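Skerkel's cushion cover swap is back, and I've already been through the bins

May 9, 2023

If your sofa has started to look a bit tired, Gifty Owusu has you covered (sorry). Her little home shop Skerkel is running its cover swap again, and it's bigger than last time: 81 covers on the shelves at opening, all washed and sorted by size. You bring in one you're sick of, pay $2, and leave with something else.

I went in for one plain white cover and stayed way too long, partly to chat with Gifty and partly to dig through the thin summer cottons. They crease if you so much as look at them, but I love how light they are!
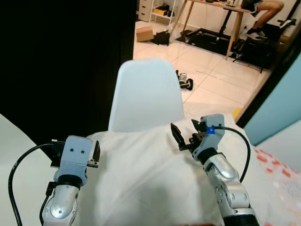
The swap started last September as a one-weekend thing, and Gifty tells me she had no idea people were this fed up with their cushions. "Everyone has a gray one, and everyone wants dots," she said. I can't argue, I'm a sucker for anything pink and spotty, and a plain gray cushion next to it keeps the whole thing from looking like a birthday party.

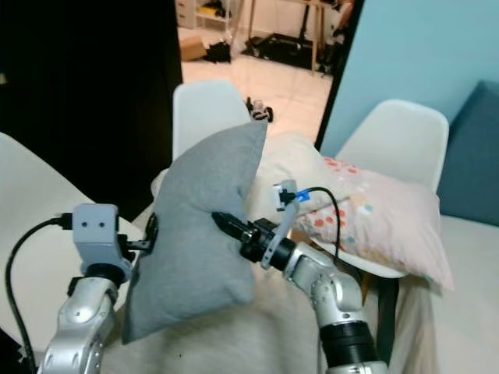
Plain gray up front, pink with dots on the chair behind.

A tip from Illia Levchenko, who does the shop's sewing repairs: push the corners of the pad in first, then work the cover down over the middle. I've been doing it backwards for years. He'll also mend a split seam for $7 while you browse, and he's quick.

The swap runs through the end of the month at the Gbeho Street shop. Covers only, please, no pads, and Gifty asks that you check the zipper works before you bring it in.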